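Manta em lã misturada perdeu a forma após lavagem – é possível recuperá-la?
Leitura: 2 min

Floltico
Boa tarde. Adquiri uma manta de lã misturada com acrílico, da marca Trirari, pelo valor de 78 euros. A etiqueta indica lavagem a 30 graus, mas a máquina encontrava-se, por lapso, no programa de 40, com centrifugação a 900 rotações. A peça encolheu de forma visível num dos lados e o toque tornou-se áspero. Solicito indicação sobre a possibilidade de recuperar as medidas originais e sobre o procedimento adequado para lavagens futuras. A manta não tem forro.

Hurnutach
A recuperação é parcial, na melhor das hipóteses. Recomenda-se o seguinte procedimento:
Mergulhar a peça em água tépida com uma pequena quantidade de amaciador de cabelo, durante meia hora. Retirar sem torcer e pressionar entre duas toalhas. Estender na horizontal, à sombra, e esticar gradualmente o lado encolhido, fixando as margens com alfinetes inoxidáveis. Repetir a operação no dia seguinte, caso seja necessário.
A parte acrílica quase não cede. Se a lã já tiver feltrado, o tratamento melhora o toque, mas dificilmente devolve os centímetros perdidos. Nas lavagens seguintes, deve utilizar-se o programa de lãs, a frio, com detergente neutro e a centrifugação mais baixa disponível.

Ivanov
Subscrevo a resposta anterior, com exceção dos alfinetes, que no meu caso deixaram marcas. Utilizei pesos de cozinha envolvidos em pano. Acrescento que convém evitar o estendal vertical – o peso da água deforma a malha. 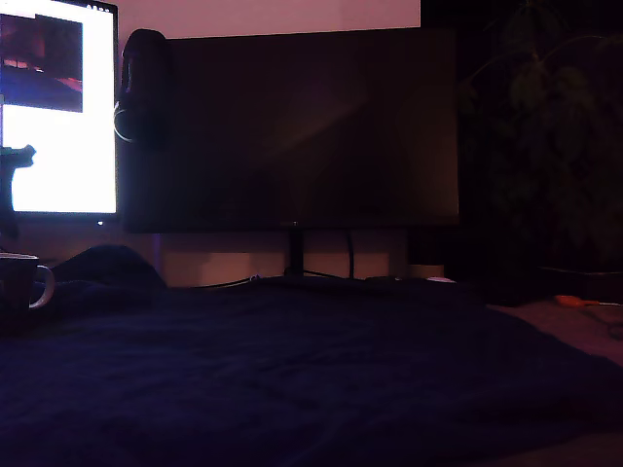
Manta azul-escura estendida junto aos monitores.

Quanto à aspereza, uma colher de vinagre branco na última água costuma ser suficiente. O cheiro desaparece com a secagem. Não aconselho a máquina de secar, mesmo no programa delicado.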